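Birbridge Guest Rooms: The Marble Bathroom
Gallery last updated 06/06/2023

Of all the rooms at Birbridge, the one that gets the most letters is a bathroom, and I have long since stopped being surprised by it. People write to ask where the mirror came from, what the counter is made of, and whether we would ever consider parting with either one (we would not, but thank you for asking so nicely). So I thought it was time the room had a gallery page of its own, with the vanity getting most of the attention, as it does in person.

The counter is beige and brown marble, mottled all over like a good oatmeal cookie, with a raised backsplash and a front edge that swells out around the sink in one long, lazy curve. I am terribly fond of that curve. A straight counter would have given us a little more floor, and the fitter from Whitlock made a very sensible case for one back when we were choosing, but I had my heart set, and he was a patient man. It went in one October, after a good deal of measuring, and I still run my hand along it every time I go by.

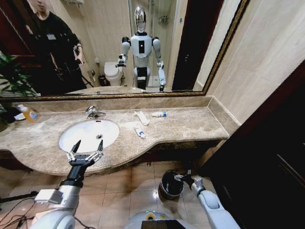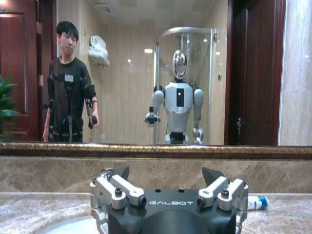
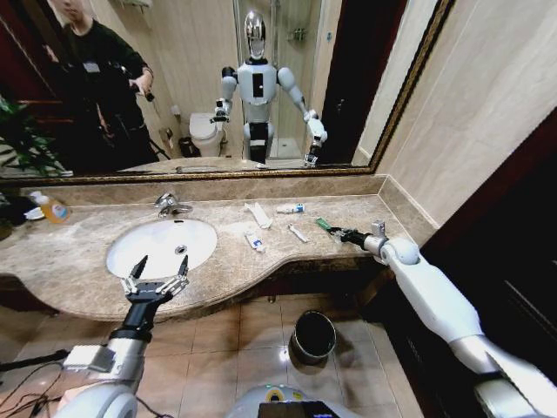
The marble vanity and its big framed mirror, with toothpaste on the counter.

The mirror takes up most of the wall, and I know a frame like that isn't for everybody. We looked at plainer ones first, including a very smart one in the Plindent catalog that came to 1,481 dollars before delivery and 1,493 with it, and I remember thinking that if we were going to spend that sort of money on a mirror, I wanted to enjoy looking at the mirror itself. The one we chose is all gold and brown and carries on as though it belongs in an opera house. I dust it with a soft, dry paintbrush, working along from one side to the other, and I put the radio on while I do it.

The sink is a plain white oval set in under the marble, with a single-lever chrome faucet behind it. I like a simple basin with a busy counter. It gives your eye somewhere to rest, and it wipes out in a moment with a damp cloth. For the marble I stick to mild soap and warm water, then a dry towel right after, and I keep anything with lemon or vinegar well away from it. Toothpaste is worth wiping up the same day, too.

There is orange liquid soap by the sink, over at the far left, where it's handy for washing up without being underfoot, so to speak. Toothbrushes and small tubes of toothpaste are the things guests most often leave at home, so please do ask if yours is still sitting on a shelf somewhere 83 miles away! It happens to the best packers.

Behind you as you stand at the sink is the glass shower enclosure. The door likes to be closed gently, and the hot water takes a minute to come up in the mornings.

More galleries: The Clullik Room, The Back Porch, Breakfast and the Garden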